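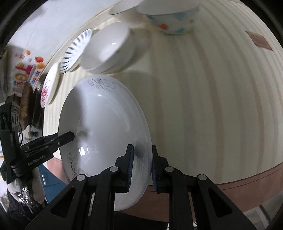
Part 2: Loading the Varley and running your first wash

OK, so your Varley is hooked up and level (if it isn't, go back to Part 1, I'll wait!). Now we get to fill it. I've had mine in the kitchen at Gistley since August and I've made most of the mistakes already, so borrow from me freely.

1. Pull the bottom rack all the way out. It stops with a clunk.

2. Fold down the back row of tines if you have platters or big serving dishes. Squeeze the gray clip and push - it's stiff the first few times.

3. Stand big pieces along the sides, facing the middle. Leave a finger's width between them.

4. Spin the lower spray arm by hand. If it knocks into anything, shift that piece and spin again.

Note: The rack takes plates up to 27 cm across standing straight. Anything larger has to lean, and then you lose the slot beside it.

5. Glasses and cups go up top, open side down. I put mugs on the left because the little shelf there tips them enough to drain.

6. Fill the salt tank before the very first wash, even if your water is soft. You only need the funnel for this, and mine had slid behind the cutlery basket.

7. Set the hardness dial to 2 for now. Part 4 has the test strips and the full chart.

8. Drop in one tablet, close the lid of the dispenser, and choose Daily. That one runs at 60 degrees and takes 158 minutes, so I start it after supper and forget all about it.

Caution: Keep hand-painted pieces and anything with a metal rim out of the Daily cycle. Use Gentle, or wash them in the sink. I lost the gold edge on a Zostura saucer this way and I'm still a bit sore about it.

Caution: Let the door sit open a crack for a while before you unload. The steam comes straight up at your face!

If you see E2 on the panel, the door isn't latched. Push the top corner, the one nearest the hinge cover, and press Start again. For any other code, flip to the Bogdan parts list at the back, where they're all written out next to the part numbers.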